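Clear bag rule starts at Palmont Field

31 Aug 2025

Well, it's official - Palmont Field is going clear-bag only, and I've already had to rethink my whole game day routine. The new rule covers every event at the stadium, concerts included, and small wallets are still fine.

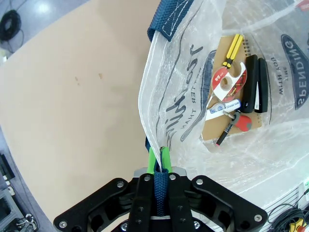 Gate lines are what sold me on it. Last January I stood outside for 53 minutes while people dug through backpacks, and I missed the first goal! The stadium says it'll open 8 lanes now, up from two. I went looking at totes this week and I like the big see-through kind with navy woven handles, since my blanket and snacks might all fit. The Plomum shop on Liang Street has plain ones for $20.

If you forget, there's a bag check by the north lot - cash only, so bring a few bucks. Gates open two hours before kickoff.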